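I've finally ordered giveaway pens for my little market stall – 400 of them, from Zistisum, with my logo down the barrel. They took five days to come.
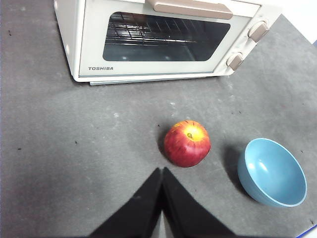

Pens or tote bags?
I looked at totes from Lerkel too, but the print was a bit faint for my liking.
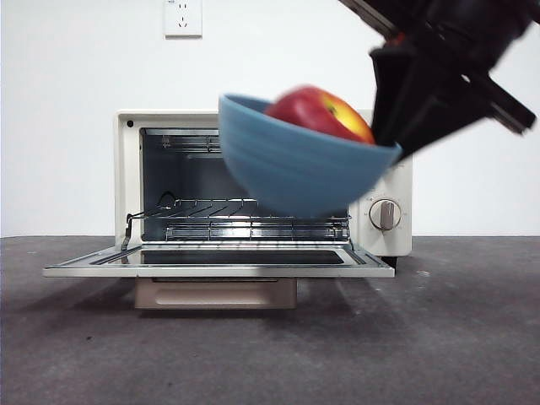 Do people keep free pens?
Mine went fast on Saturday, and one's already living at the post office counter. 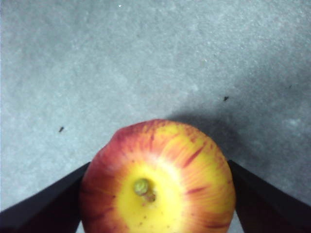

Posted by Engelbrecht

Next up is fridge magnets, if I can settle on a colour!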